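Felano Training Cooperative
Minutes of the Course Delivery Meeting
Held June 9, 2023, Friesen Room, 1000 to 1225

Present: Glenys Faulkner (chair), Sibusiso Mtshali, Natalina Benedetti, Elisa Rizzi, Sveva Rizzi (minutes)
Apologies: none received

1. Minutes of the previous meeting

Accepted with one correction. Under item 4, "two-day refresher" should read "one-day refresher." The booking page was already correct and needs no change.

2. Matters arising

2.1 Door codes for the Fadel Street site have been reissued. Trainers who have not received the new code should contact the office before their next session.

2.2 The projector in the upstairs room has been repaired. The HDMI adapter remains missing. Replacement approved under the standing limit.

2.3 The revised cancellation wording has been published. It applies to bookings made after publication only. Earlier bookings remain under the old terms, including those moved to a later date at the learner's request.

3. Enrollment and certification figures

3.1 Certificates issued in the year to date: 3,536. Of these, 1,834 were for the one-day workplace course and 1,043 for the pediatric course. The remainder covers refreshers, oxygen modules and closed courses for single employers.

3.2 The figures are taken from Skuveo and count certificates, so a learner who completed two courses appears twice. Glenys asked that this be stated in the table heading from now on.

3.3 Three certificates were issued with the wrong expiration date. All were on the same closed course. Replacements have been mailed and the original numbers voided in the system.
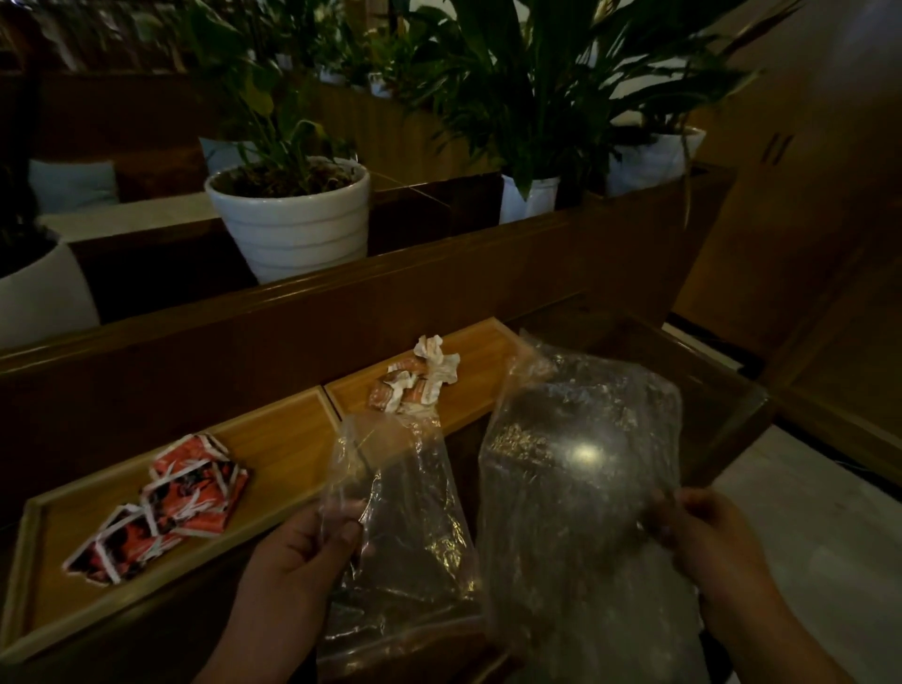 Natalina asked whether voided numbers still come up as valid on the public lookup page. Sibusiso confirmed that they do until the overnight update has run. After the update the page returns "not found," and an employer could read that as a false certificate. A separate "replaced" status was preferred.

Action: Sibusiso to request the "replaced" status from Skuveo support.

4. Assessment records

4.1 Internal review sampled paper assessment sheets from the last quarter. Most were complete. The recurring fault was a missing assessor signature on the second page, where the signature box sits below the comments field and is easily passed over.

4.2 It was agreed to move the signature box to the top right of both pages. The form number will change from revision 6 to revision 7. Revision 6 sheets may be used until the end of June and are then to be recycled.

4.3 Where a learner is referred on the CPR element, the reason must be written in full. "Not yet competent" alone is not sufficient. The sheet should state which criterion was not met, for example compression depth, compression rate or hand position, and whether a second attempt was made on the same day.

4.4 Elisa reported that the depth indicator on two of the adult manikins gives a click before full depth is reached. Assessors should not rely on the click for those units. They are marked with yellow tape on the base.

Action: Elisa to obtain a price for replacement springs and report back.

5. Joining instructions

5.1 The current joining instructions run to four pages, and the office continues to receive calls on points already covered in them. The most frequent are parking, start time and whether photo ID is needed.

5.2 Proposed: a one-page sheet giving start time, address, parking, ID and clothing, with all other matter moved to the website. The sheet would go out with the booking confirmation and again two working days before the course.

5.3 The ID requirement is to be worded as "government-issued photo ID, original, not a copy." Phone pictures of ID have been accepted at some sites and refused at others. From the adoption of the new sheet they are to be refused at all sites.

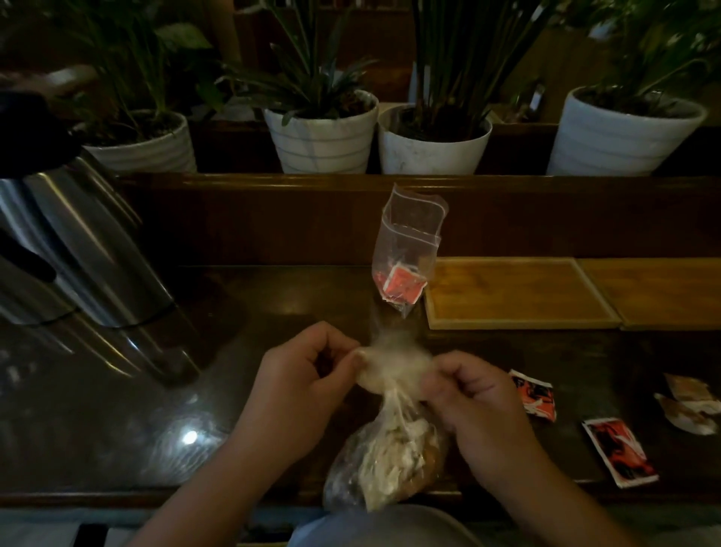
Elisa objected to refusing learners at the door over a phone picture, as the fee is not refundable and the learner may have traveled some distance. She proposed that the learner be allowed to attend and that the certificate be withheld until original ID is shown at the office or on a video call. This was accepted as an amendment.

5.4 Learners with an injury or condition that prevents kneeling should be asked to call before the course. The practical assessment has to be carried out on the floor for the full certificate. An attendance letter can be issued where this is not possible. The letter is not a qualification and the sheet should say so.

Action: Sveva to draft the one-page sheet and circulate it.

6. Course timing and room use

6.1 The one-day course is running late at Fadel Street. The timetable allows 30 minutes for the bandaging practical, and trainers report that 45 is needed with a full group. Extending the day was not supported, as the building closes at 1730.

6.2 It was agreed to bring the start forward to 0900 at that site and to leave the other sites at 0930. The afternoon break is to remain at 15 minutes.

6.3 Rooms are to be left in the layout shown on the plan inside the door. Chairs are stacked no more than five high. Manikin faces are removed and bagged for cleaning at the end of each day, and the lungs are changed after every course.

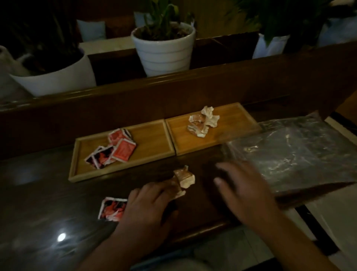 6.4 Training defibrillators are to be returned to the cabinet with the batteries out. Two units were found discharged last month. Spare batteries are on the lower shelf and the log must be initialed when one is taken.

6.5 The ratio of learners to adult manikins stays at 3 to 1. Where a unit fails during the course, the trainer should extend the practical session and note the fault on the course report.

Action: Natalina to update the start time in the booking system and notify learners already booked at Fadel Street.

7. Any other business

7.1 Trainer insurance certificates fall due for renewal. Copies to the office by the end of June.

7.2 Mileage claims must show the site code. Claims without one will be returned.

8. Next meeting

Date to be set by email. Draft minutes to be circulated beforehand.

Minutes taken by Sveva Rizzi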